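Ticket 1687 — Judska kitchen sim, arm won't finish pickup chore
Opened by: Valentin Ciobanu
Date: Jul 6, 2020
Status: open

Goal is dumb simple. Arm fetches one item, puts it on the counter. A kid could do it. Ran it 12 times on the Stilon build, 7 fails. Same seeds passed in June.

First guess was the planner sending it too low. Pulled the wrist view.

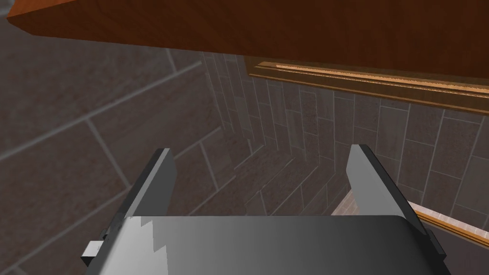
Wrist cam, tiled recess under wood shelf. Fingers open, nothing held.

Checked so far:
— grip force, default, fine
— joint limits ok
— restarted Flimley, no change
— cleared the cache, no change

Timeout is 45 seconds. Raised it, arm just waits longer. So not a speed thing. Log says "target lost" then nothing. No retry, which is a seperate bug, will file.

Pană asked if this can go in the chores demo. No. Wiping passes most days, drawers are so-so, fetching isnt there yet.

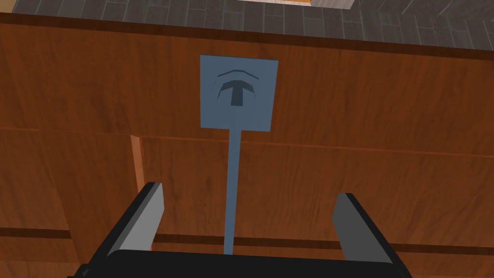
Next up, roll back the pose estimator to the June version and rerun the same seeds. If that passes it's the estimator and I'll reassign. Leave the config alone until then please, I need it as is.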